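Home builders put two-handed gripper to work on chopsticks

1/7/22 - 2 min read

29 shares - 5 comments

A pair of hand-held grippers put together in a shared workshop in Tindport has moved from the bench to the kitchen table, where its builders are working on thin, awkward things.

The project, called Hovix, was started by Diễm Từ and uses one gripper for each hand. The blue pads on the jaws are the part that has changed most. Earlier sets were smooth and let narrow objects roll, so the group has gone to a softer material and kept a log of 143 attempts with it.
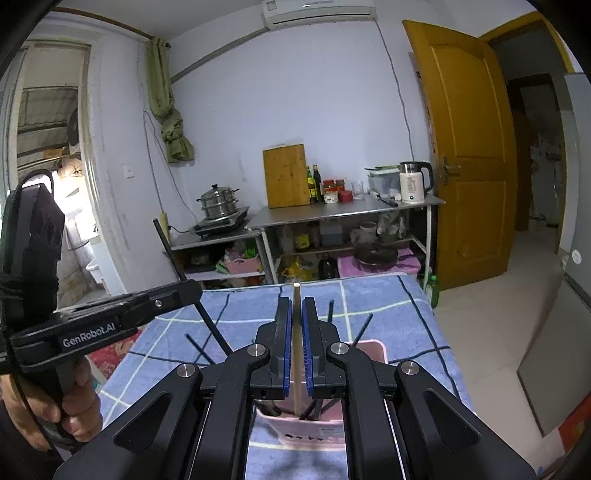 Grippers and the pink utensil holder on the blue cloth.

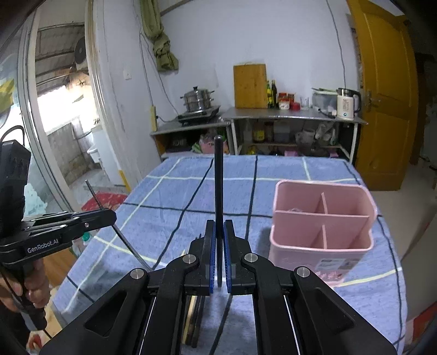 Phong Diệp said the pads were the easy part and that anyone copying the build should spend their time on the linkages, as a little play at the pivots grows by the time it reaches the tips. He would sooner see a stiff gripper with cheap pads than the other way round, and he thought 1000 open-and-close cycles was a fair test before trusting a joint.

The group plans to put its parts list and cutting files on the Iltska workshop page in August. A smaller version for narrower hands is also being drawn up - it will use the same pads and a shorter handle. Spare pads can be picked up from the Baek Street workshop while the current batch lasts.

5 comments - Share this story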